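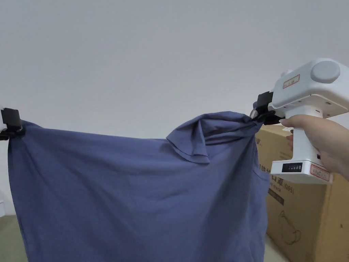 Top corners first, always. Blue T-shirt or pyjama shirt, the principle holds.

Home > Opinion > House & Habits > Letters > Subscribe

Filed under: Small Domestic Matters
May, by our Braralthorpe columnist

Fold it on the bed

I have lived in four flats and one very damp house in Braralthorpe, and in all that time I have owned precisely one ironing board, which I gave to the hospice shop. I've never missed it. Everything it ever did for me, the bed does better (apart from the ironing, and I've more or less given that up as well).

My sister-in-law thinks this is slovenly. She has a folding table. She bought it from Naidoo, the big homeware place out by the ring road, for 50 pounds, and it has a little rail along the back for socks. I've used it. It's fine! But it comes up to my ribs, it's as wide as a tea tray, and a jumper with its arms out simply won't fit, so you end up doing that awful thing where you fold against your own chest with your chin.

A bed is huge. It's soft, it's the right height if you kneel and not bad if you stand, and if you drop something you've dropped it on a bed.
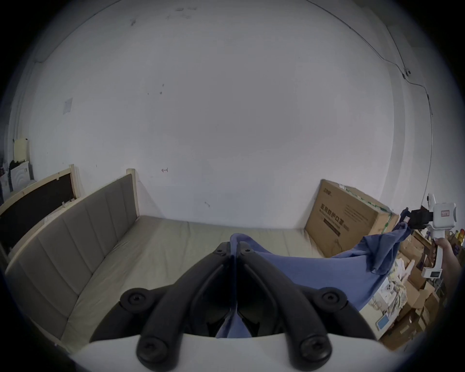

Up by a fold and a corner, over a beige mattress.

My one firm opinion, and I'll go to the wall for it, is that you have to lift the thing properly before you lay it down. Most people drag. They pull a shirt out of the heap by whatever bit is nearest, plonk it, and then spend ages smoothing it with the flat of the hand, chasing one crease into another. Hold it up by two corners, give it some width, let the bottom hang. Gravity does half your work and doesn't charge. Then down it goes, and you can get on with the sleeves.

I timed myself once, on a wet afternoon when I ought to have been doing my tax. A T-shirt from a dragging start took me 30 seconds and looked like a dishcloth. I'm not going to tell you how long the lifted one took as I got interrupted by the door, but it was quicker, and it went in the drawer looking like something from a shop.

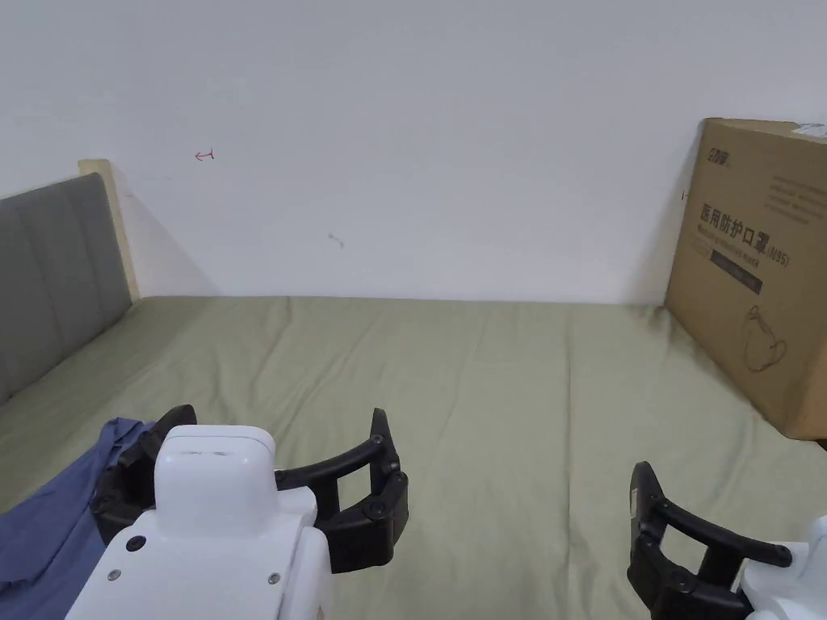
Sage green, fitted, and flat enough for me.

Now, the sheet. People write to me about sheets more than any other subject, and one reader in Argate sent me a parcel of fabric swatches with notes. My view is that a plain fitted one is the only sort to fold on. Anything with a pattern and you lose sight of your edges, and a duvet is hopeless, you might as well fold on a pudding. Pull it reasonably tight and stop there. A few soft wrinkles won't hurt a shirt, and life is too short to be tucking corners for the benefit of your laundry.

I'm fond of a green sheet, too. Grey headboard, pale wood, white wall, green bed: that's a room I could happily sort pants in for an hour.

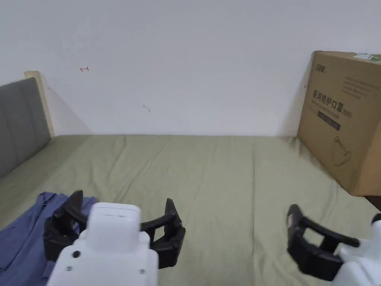 One garment still to do, bottom left, and the box against the wall.

As for boxes, I'm in favour. A big cardboard one, whatever it held before (masks, by the printing on this one), beats any of those canvas hampers. I had a Plesetti hamper for 2 years and the lid drove me up the wall. Stand a box by the bed, chuck in whatever's going to charity, and when it's full, off it goes, box and all.

My sister-in-law is coming to stay at the end of the month. She's asked whether she should bring the table.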